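Clorneo Dual-Arm Service Manual
Section 7: Door Collision Faults During Laundry Tasks
Revised 20 January 2018. Section owner: Kenji Tran

7.1 Scope

This section covers the arm stop that occurs when a gripper or wrist makes unplanned contact with the open door of a front-loading washer. It applies to Clorneo units with two-finger grippers on both arms, running the Carnari task controller. Units fitted with the Haddad suction tool are covered in Section 8.

The fault is reported on the operator panel as DOOR CONTACT. It may be reported during any of these task stages:

Door opening, after the latch has released
Load transfer, with one arm entering or leaving the drum
Return to rest, with the door still open

A stop reported before the latch releases is a latch fault. See Section 6.

7.2 Description of the fault

The controller stores the position of the door at the end of the opening stage. All later arm paths in the task are planned against that stored position. If the door moves after it has been stored, the planned clearance is no longer valid and a gripper can strike the rim or the glass.

The usual causes are:

Door swings back under its own weight (washer not level)
Door pushed by the forearm during entry to the drum
Washer shifted on the floor during door opening
Stored position taken from a poor view of the glass

The last cause accounts for most repeat stops. Clear, curved glass returns weak depth data, and the controller may place the door surface behind its true location. The rim gives a better reading than the glass. Controllers with the Bestari vision package can be set to use the rim only (see 7.6).

7.3 Behavior at the time of the stop

The arm in contact stops when the wrist force reading passes 40 N. The second arm stops in its current position. Both arms hold. The grippers keep their last commanded opening, so an item held at the time of the stop remains held.

CAUTION: The arms are powered while holding. A stopped arm may push against the door with force up to the limit. Do not place a hand between a gripper and the door, or between the door and the washer body.

CAUTION: A green light on a gripper or wrist shows that the module has power and communication. It does not show that the arm is safe to approach.

CAUTION: Do not free the arm by pulling the door. The hinge can bend, and a bent hinge will cause further stops that look like a vision fault.

7.4 Releasing the arms

1. Press the emergency stop on the operator panel or on the base.
2. Wait for the panel to show DRIVES OFF. The wrist brakes engage and the arms stay in place.
3. Unplug the washer, or switch off its outlet.
4. Check which arm is in contact. The panel lists it as LEFT or RIGHT, from the robot's point of view.
5. Support the arm in contact at the forearm with one hand. Keep the other hand clear of the fingers.
6. Hold the brake release on that arm and guide the wrist straight back from the door. Move it at least 40 mm before releasing the button.
7. If the fingers are inside the drum, withdraw along the axis of the drum. Do not lift the wrist until the fingertips are past the gasket.
8. If the other arm blocks the way, move that arm first in the same manner.
9. Remove any item from the grippers with the manual finger release.
10. Leave the drives off and go to 7.5.

NOTE: If the panel does not show DRIVES OFF, disconnect main power at the base. Without main power the brake release does not work. Wait for a trained technician before moving either arm.

7.5 Inspection

Washer:

1. Check the door glass for chips and cracks. Do not restart the task with damaged glass.
2. Open and close the door by hand. It should move freely and close without lifting.
3. Check the gasket for cuts at the lower edge.
4. Let go of the door in the fully open position. If it moves, level the washer before continuing.
5. Wipe the glass and the rim with a dry cloth. Smudges and dust affect the depth reading.

Grippers:

1. Check both fingers on each gripper for cracks, mainly at the slots and the mounting screws.
2. Sight along each pair of fingers. Replace a pair that is bent. Single fingers are not supplied.
3. Check that the connector at the gripper is fully seated.
4. Check the wrist housing for play.

Floor:

1. Remove loose cable, baskets, and dropped laundry from the path of the base.
2. Check that the base has not rolled. If it has, set the work position again before going on.

Record the arm, the task stage, and the peak force in the service log. The peak force is lost when a new task is started.

7.6 Resetting the stored door position

1. Close the washer door by hand, then open it fully.
2. Stand outside the marked work area and release the emergency stop.
3. On the operator panel, select Service, then Stored Objects, then Door.
4. Select Clear. The panel shows NO DOOR.
5. Select Rim Only if the Bestari package is installed.
6. Select Scan. The head camera scans first, followed by the wrist camera.
7. Keep out of view for the full scan. The scan takes 2 minutes.
8. Compare the head result with the wrist result on the panel. The two door angles must agree within 5 degrees.
9. If they agree, select Store.
10. If they do not agree, clean the glass, close the blinds or turn off any lamp that reflects in the door, and scan again.

NOTE: Both grippers may appear in the camera views during the scan. The controller removes them from the depth data using the joint readings. If a finger pair has been replaced, run the finger calibration in Section 4 before scanning.

NOTE: Do not store a door position entered by hand except under direction from service.

7.7 Test run

1. Empty the drum.
2. Set arm speed to Low.
3. Run the load task without laundry.
4. Watch the gap between the forearm and the door rim as the arm enters and leaves the drum. Keep a hand on the emergency stop.
5. If no contact occurs, run the task again with one soft item.
6. Return arm speed to Normal.

If the fault returns during the test run, do not raise the force limit. Take the unit out of laundry service and send the log to the address on the inside cover. Units built before October need a controller update before the log can be exported.

Washer with door open, grippers at the work position: 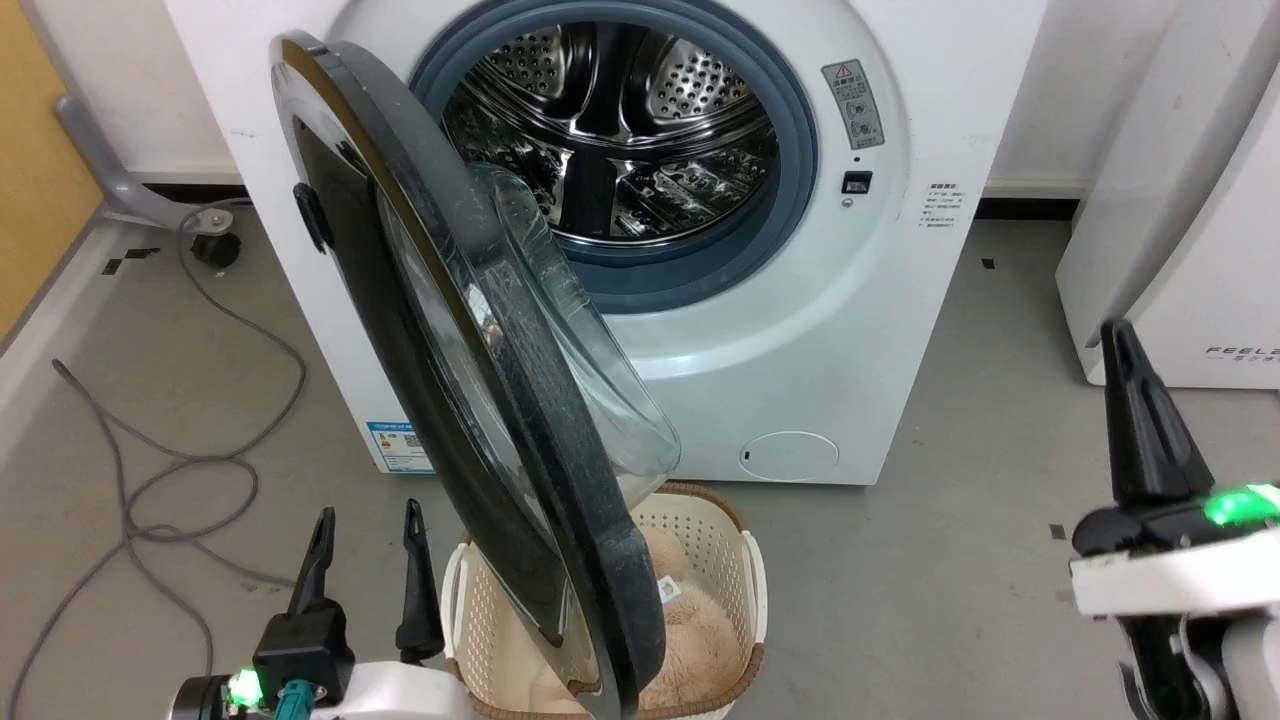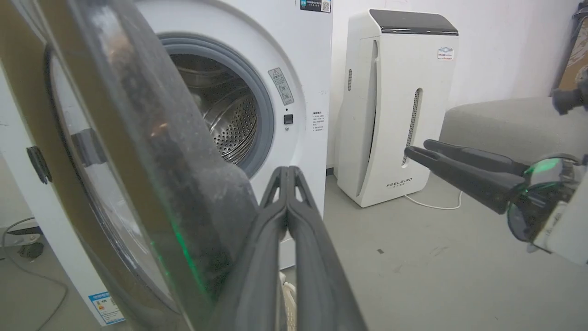 Can the task be resumed from the point where the arm stopped?

The task must be started again from the beginning. Carnari discards the remaining arm paths after a DOOR CONTACT stop, and the door position has to be scanned and stored before the controller will accept a new laundry task.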